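Suturing bench, notebook 2, working rules

Went through the Fidano rules line by line with Emese Kelemen, because the wording had drifted between the wall sheet and the copy in the Castton folder. The wall sheet wins from now on. Notes on what we agreed, in the order we got to it.

Needle. It must be accounted for before any jaw closes on thread. Seeing part of the arc counts, as long as the operator says out loud where it is. If it leaves the view completely, stop and find it before moving either arm.

Loose thread. The old rule said no loose thread on the tissue, and no one could work to that. New wording: a strand lying across the wound must be named as tied or free before the next grip. If it is free, lift it clear first or state that it is being left. The operator decides, the second person writes it down.

Second arm. If only one arm is in view, the other one stays parked until it has been brought back into view. No moving it blind, even a little. Emese wanted an exception for taking up slack and I said no. We left it at no for now and will look again in November.

Jaws. Approach open, close on thread only, never on the wound edge. Anyone who is unsure what is between the jaws opens and backs off.

Tails and scraps. Cut tails get trimmed at the end, all together. Scraps come off the surface between stitches. If a fragment can't be identified, log it as "fragment" and leave the guessing out. We have had entries saying "thread" where it could as well have been something else.

Log. One line per knot: position, tails cut or not, long strand still attached or not. Run 1473 goes in as the reference entry for new people. Rule 13 (two initials on every page) stands as it was.

Still open: the Granström checklist has 40 items and repeats half of ours. I will mark the duplicates.

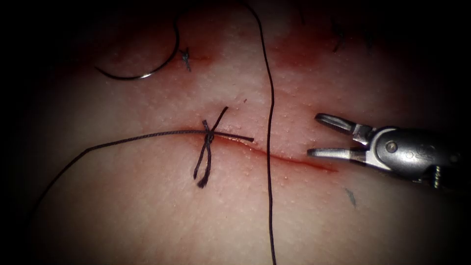
Tomunska, 23 Jun 2023

Knot on the incision, long strand still attached at its left. Second long strand crosses the wound, not tied - log as free. Needle upper left, partly in shadow. Jaws open, one arm in view. Grey fragment below the gripper, entered as "fragment".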